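Research Update: Contact-Triggered Grasping on Soft Goods
3/13/19

The manipulation group at Pumurside has finished the first round of tests on its contact-triggered grasp routine for terry cloth and similar looped fabrics. The work is led by Hsiu-ying Lam and runs on the Kendano control stack, which the group moved to last year.

Earlier versions of the routine picked a grasp point from a depth map and drove the fingertip to a fixed height. This works on flat cotton sheets. It works poorly on towels, where the depth reading falls somewhere inside the pile and varies with the angle of the light. Errors of 4 mm were common in the calibration runs, enough to close the fingers on air or to push the whole fold flat before closing.

The new routine drops the fixed height. The arm approaches a ridge selected from the wrist camera view, slows down above the fabric, and descends until the estimated normal force crosses a threshold. The threshold is set per fabric from a short series of test presses. Once it is crossed, the arm holds position, backs off slightly and begins the closing motion.
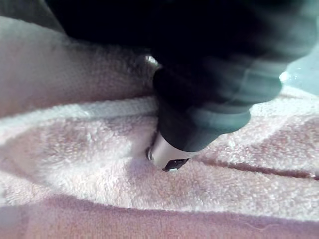 Force is estimated from joint torque, so no sensor is needed at the fingertip. The estimate is noisy at low speed – stiction in the last joint is the main cause – and a filter with a window of 15 samples is applied before the threshold check. The filter adds delay. Lam's group compensates by lowering the descent speed for the final part of the approach, at a cost of nearly two seconds per grasp. A shorter window was tried and gave false triggers while the arm was still in free air.

Ridge selection remains the weaker half of the method. The selector, a small network called Tsao, was trained on folded laundry and tends to prefer long, bright ridges over short ones. Bright ridges are not always graspable. Where two folds meet in a narrow crease, the fingers can take up both layers, and the routine has no way at present to tell a double grasp from a single one. A check based on lifted weight is being written.

The test set covers six fabrics, all washed before use to remove sizing. Per-fabric thresholds and torque logs are on the Gutthorpe share under the project folder. Groups who want to run the routine on their own arms should note that the torque filter assumes the stock joint firmware. A second round, with damp fabric, is planned for April.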